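Notes from an Open Afternoon at the Stitton Building
December | by the Travel and Visits editor, Giraldo Robotics Society newsletter

It took us longer to find the door than it did to drive there, so let me start with that for anybody planning to go next year. The Stitton Building is behind the old bus garage, and the entrance with the big glass front is locked on visiting days. You want the loading side, where there is a bell and a very small sign. Eleven of us had signed up and all 11 of us walked around the wrong way first, in a fine cold rain, and we were given coffee the moment we came in, for which I am still grateful.

The lab on the second floor works on surgical robots that can place stitches with some of the steps automated. I had asked to see it for a couple of years now, mostly because my own working life was spent around packaging machines, and I wanted to know what these people worry about. They were very open with us. When I wrote to set up the visit I was asked what we would most like to hear about, and I said, a bit cheekily, that we would like to hear about a day when it went badly. So that is what they built the afternoon around.

First came a short talk in the break room, with the chairs pushed back. The setup is two instrument arms and a practice pad, and the system they call Pustero plans where the next stitch goes and moves the arms to put it there. An operator sits at a console with a foot pedal. As long as the pedal is down, the arms may move. Lift your foot and they hold where they are. It sounds so plain when you write it out, but a good half hour of questions came out of that pedal, and I think we could have stayed on it until supper.

The bad day was back in the fall. They were in the middle of a long run of practice stitches, 278 of them by that point, when one arm took the thread and kept pulling after it should have stopped. The software believed there was still slack. There was none. The thread went tight, the stitch tore down through the pad, and the needle came out of the jaws and landed a good way from where anyone expected it. The operator had the pedal up quickly, and the arms did hold. No one was near them and the only thing hurt was the pad. Still, you could tell from how it was told to us that it had not been a pleasant minute, and I was glad they didn't try to make it a funny story.

What followed was the part I enjoyed most, being the sort of person who likes a fault report. The arms are driven by thin cables running down inside the shafts, and one cable on the left arm had stretched with use. The motor end thought the wrist was in one position and the wrist was a little short of it. On its own that was a small error, the kind you could live with for weeks. But the slack estimate was worked out from those same wrist positions, so the mistake got fed straight into the decision about when to stop pulling. We had exactly this on a carton line at Zillard when I was young, with a belt in place of a cable, and we spent three nights blaming the sensor. I told them so at some length (my wife had to touch my sleeve).

There was also a second fault underneath, and this one they were harder on themselves about. A limit on pulling force was in the software, and it had been set high during some earlier tests with heavier thread and never set back. So the thing that ought to have caught the first mistake was sitting there with the door open. They have since moved that limit out of the settings screen, and it now has to be entered fresh at the start of each session, with a second person reading it back. Instruments are taken off and checked after 29 hours of use, where before it was done when somebody felt it was due. The old cable was passed around in a little dish. I could see nothing wrong with it at all, even with my reading glasses on.

One of our party asked whether the red stuff on the pads was really needed, or whether it was for show. The answer was that a clean dry pad is too easy on the cameras. Shine and wet patches confuse the part that looks for the thread, and they would sooner find that out at a bench. Another asked what a pad costs and got a smile and no figure. I do remember being told there are around 2,000 used ones in boxes downstairs, kept so that a stitch can be looked at again if there is an argument over it.

Then we went through, four at a time, to the work room. It is smaller than I had pictured and quite dark apart from the light on the pad, and you find yourself whispering.
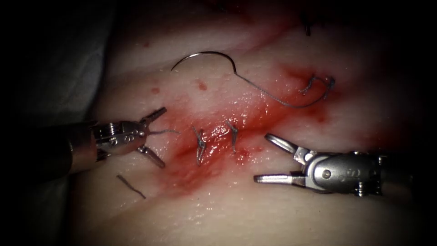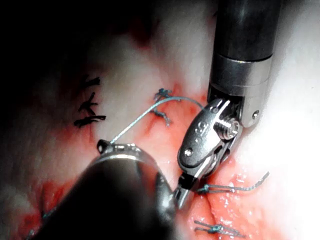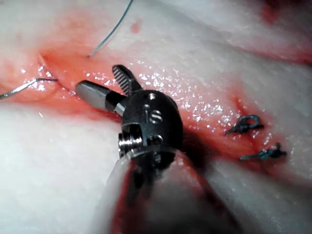 Stitches, knots and a good deal of red on the pale surface in all three, and the instruments up close.

Getting there and practical things

Park in the lower lot, since the upper one is for staff and they do check. The elevator works but is slow, and there is a handrail all the way up the stairs. Bags and coats stay in the break room. Sandwiches are not provided, though the bakery on the corner stays open until four and does a very nice cheese roll. Allow two and a half hours. We allowed two and the last group had to be hurried, which was a shame, as they had the best questions.

If you wear glasses, bring the pair you use for close work. Children over twelve are welcome with an adult. I would say it suits anyone who has ever had to write up a breakdown, and my wife, who has not, enjoyed it too and talked about the foot pedal most of the way home.

We have asked to go again once the new cable checks have been running for a while. Names to the newsletter desk please, and say if you need a lift from the station.

Contact the newsletter desk | Copyright Giraldo Robotics Society | Back to top

Recent visits and reports
A wet morning at the Zillard carton works
Members' evening: emergency stops we have known
The Pustero talk, questions and answers
Spring outing: call for suggestions
Lift sharing, how it works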